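My knee held up for the whole season, so I have no excuse for how we finished. Our rec league team went out in the second round of the playoffs, by 2 points, to a team we had beaten twice since the winter break.

We play in the Lernuneck league, which has 7 teams and one decent gym. I have been the backup point guard for most of my time there. This year I started, mainly on account of two guys moving away. I averaged more minutes than I wanted and fewer assists than I should have.

The loss was simple enough. We were up at the half, then they went to a zone and we stopped driving. I took four threes in the last quarter and made one. Our big man fouled out with three minutes left, and after that they got every rebound. 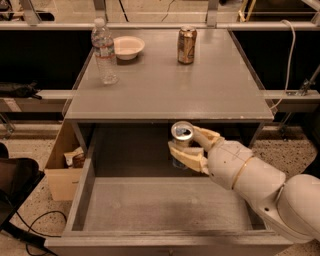

Can and open drawer.

I went back through my shooting log this week. I keep it in a plain notebook. Since June I have put up 1535 practice threes, mostly from the left side, and the numbers from the right corner are bad. All four of my shots in that last quarter came from the right. I knew about the problem and kept practicing the side I liked.

So the plan for the summer is 200 shots a session, all from the right until the numbers even out. I also want to work on getting into the middle of a zone and passing out of it.
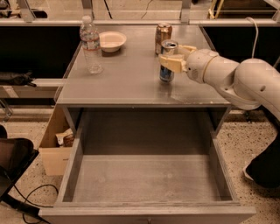 The other thing is conditioning. I was fine for a half and slow after that. I'm going to run the Flirkitz hill before work, at 6 in the morning while it is still cool, and see if that helps.

Sign-ups for next season open in August. I expect we'll keep most of the roster, but we need another rebounder. If you play inside and live near Lernuneck, leave a comment.

Comments

hoopsdad: That zone got us too. You have to put someone at the foul line.

rightcorner: I can rebound but I can't run. Still interested?

tm: The hill is steeper than it looks. Start with half.

Contact | Copyright Lernuneck Bench Notes | Back to top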